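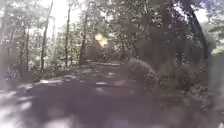

Sun spots on a path in the woods.

Home | Animals | Weather | Outdoors | Try It Yourself

Why Does the Sun Make Spots Under Trees?
May 29, 2018

I love walking on a path through the woods on a sunny day, and when I was little I had a game for it. You could only step on the bright patches. The dark parts were lava! (Or a swamp, if I was tired of lava.) I still play it sometimes when I'm by myself on the Plostero trail.

There's even a word for this kind of light. It's called dappled light, and a single bright patch can be called a sunfleck. Say that one out loud, it's a good one. Sunfleck!

So where do the flecks come from? Start at the top. The leaves and branches of the trees spread out and overlap until they make a kind of roof, and people call that roof the canopy. It's a pretty leaky roof. Light travels in straight lines, so when it hits a leaf it mostly gets stopped, and you get shade on the ground behind it. When it finds a gap between the leaves it keeps on going, all the way down, until it bumps into the path. That's your bright patch.

Now for my favorite part. Lots of small sun spots come out round or oval, even though the gaps in the leaves are all sorts of pointy, crooked shapes. How can a crooked hole make a round spot? Well, a tiny gap that's high up works like a pinhole, and what lands on the ground is a little fuzzy picture of the sun. The sun is round, so the spot is round too. If the sunlight comes in at a slant, the spot gets stretched into an oval. Big gaps don't do this so neatly. They make large, lumpy patches, and where lots of spots overlap you just get a big bright blob.
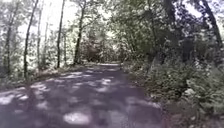
A reader from Frerichs wrote in to ask why the spots seem to wiggle, and whether it's the sun that's moving. Good question! Wiggling is the wind's doing. It pushes the leaves, the gaps open and close, and the spots jump about on the ground. But the spots also creep along very slowly as the day goes by, and that comes from the Earth turning.

You can catch them creeping. Pick a day with hardly any wind and find one spot on a path. Put two pebbles at its edges, wait 13 minutes, then go back and look. Bring a snack for the waiting.

Plants care about sun spots too. Down on the ground under big trees, there isn't much light to go around, and plants need light to make their food. A little fern might sit in the shade nearly all morning and then get a sunfleck for two minutes. It gets busy right away!
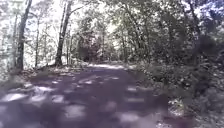
Some kinds of trees drop their leaves when the weather cools, and you can notice the change starting in September. Fewer leaves means a leakier roof, so more light gets down to the path. By winter the bare branches make long stripy shadows, and my lava game gets much too easy.

One last thing, and it's a serious one: don't look straight up at the sun through the leaves, even for a second. It can hurt your eyes. Look down at the spots, they're more fun anyway.

Shared 2 times | 2 comments

This site uses cookies. By reading on, you agree to our cookie policy. OK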